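I finally made it to the open evening at Tadgate, after missing the one in March (long story, involving my car and a very patient tow truck driver). Csenge Dobos let us in and handed out name tags, and then 15 of us squeezed into a room I'd have called full at ten!

Most of the evening was about kitchens. Before the real arms get to do anything, the team has them practice in simulation, over and over, and Saeed Rezaei put one of the practice kitchens up on the big screen for us. He talked for nearly 30 minutes and I could happily have listened to 30 more.
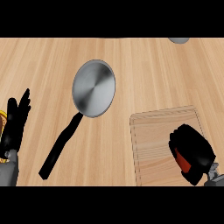
I asked him why they bother with pans and cutting boards when a plain block would be so much easier, and he said a long handle gives the software a lot more to think about. I've been looking at my own skillet differently ever since. Anyway, the coffee was good, the parking was terrible, and I've already signed up for the next one.

Recent posts
My mother's bread, attempt 3
A rainy afternoon in Prinetov
Cleaning out the garage, finally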